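Home | Talks | Slides | Archive | Contact
2025-07-23
By the Varkley layout desk
Reading time: 2 min

Speaker notes: Slotting a small parts warehouse

Opening. Slotting is the decision of which item goes in which location. Most sites make it once, when the racking goes in, and then patch it. The talk covers what happens when the patching is replaced by a schedule. Keep this part short. The audience already runs warehouses.

Background. The Gukedano site holds 393 active part numbers. Locations were assigned in order of arrival, so the fast movers ended up wherever there was a gap that week. Pick routes crossed each other at the main aisle. Replenishment used the same aisle at the same hours.

Slide 2. Define the terms before showing any results. A zone is a floor area with one pick method. A cell is the smallest area that can be assigned to a part family. A location is a single shelf position. People use these three words for the same thing and then disagree about the numbers.
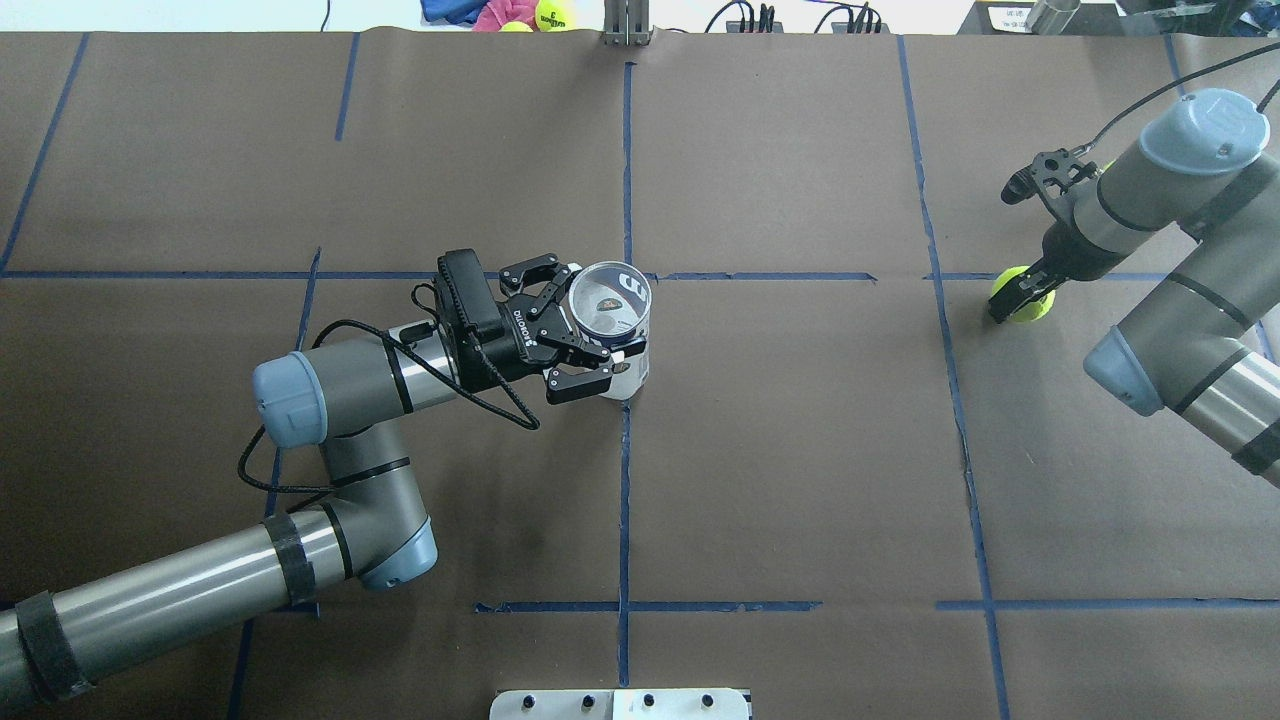 Cell boundaries should follow pick frequency first and part size second. Going the other way fills space better on paper but puts slow, bulky items in the best positions. At Gukedano the first draft was size-led. Travel per order went up, and the draft was dropped.

Slide 3. Frequency classes. We used 5 classes. The Ishida method, as we call it in-house, ranks by order lines and ignores quantity. One order for a full case is one visit to the shelf. Pause here; this usually draws a question. If asked about seasonal parts, say they are ranked on the coming period's forecast and moved in August.

Slide 4. Affinity. Parts that ship together should sit within one cell of each other. Do not go further than that. Full affinity scoring was tried in Skidix and gave a layout that changed with every data load — the pickers stopped trusting the labels. 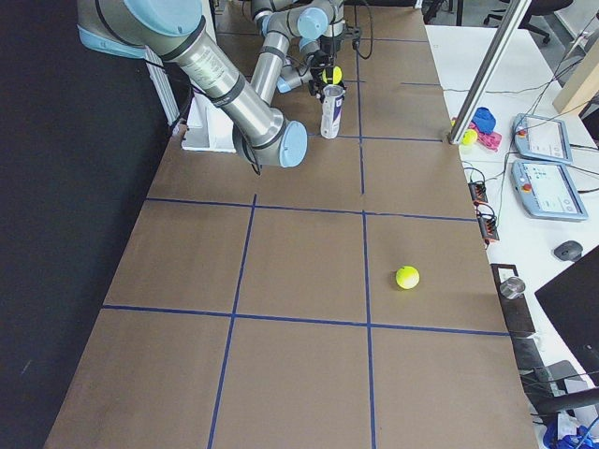

Moves are the cost side. Every relocation takes labor, a system update and a recount. We cap moves at 6 per shift and take them from the top of the gain list. A part that would save less walking than its move costs stays where it is, even if its class says otherwise.

Slide 5. Labels. Print the new label before the move and hang it face down. Turn it over when the stock arrives. Location codes never get reused within the same quarter.

Slide 6. Open problems. Returns still have no class of their own. Kits are ranked by their busiest component, and that overstates them. Both are on the list for the next review at Varkley.

Questions. If time is short, skip slide 5 and go back to the move cap.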